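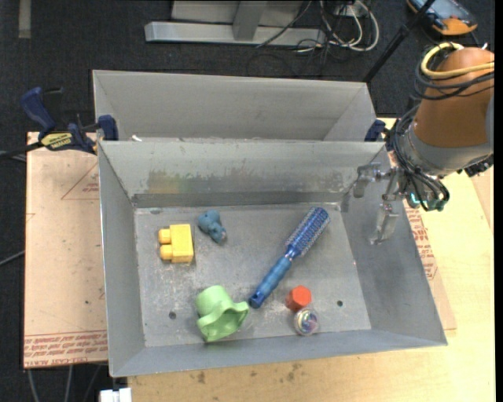
Dalva Batista wrote in to say that her metal tubs only made the mess worse, as everything small went into them and stayed there until September. She asked how other people keep a catch-all bin from turning into a second junk drawer.

A few things that work in our house.

Use two bins, one in front of the other. Odds and ends go in the front one during the week. The back one is for whatever has been sorted and is waiting to go upstairs. If the back bin is full, take it up before you start on the front.

Tip nothing. Lift things out one at a time and put like with like: building blocks, toy animals, balls, anything to do with hair. Brushes go back to the bathroom the same day - they pick up fluff and crumbs otherwise.

Set a timer for 10 minutes. What is left when it rings can wait for tomorrow.

Cleaning a round hairbrush

Pull the loose hair out with the tail of a comb, working along the rows. Swish the bristles in warm water with a drop of washing-up liquid, rinse, and leave it on a towel with the bristles down. Don't soak a brush with a hollow handle. If there is a hole in the end, hang it on a hook once it's dry.

Hard plastic toys

Warm soapy water and an old toothbrush will do for blocks and other solid pieces. Leave them in for 30 minutes if they're sticky. Check toy animals for seams or battery covers first, and wipe those with a damp cloth.

Looking after metal bins

Scuffs on bare metal are hard to shift and do no harm. For coloured marks left by plastic or crayon, try bicarbonate of soda on a damp sponge, then wipe and dry straight away. Avoid wire wool. Where a bin has holes in the floor, stand it on a tray or lay a piece of felt inside, or beads will find their way out.

Peiyu Guo adds that a sheet of non-slip drawer liner, cut to fit, also cuts down the noise.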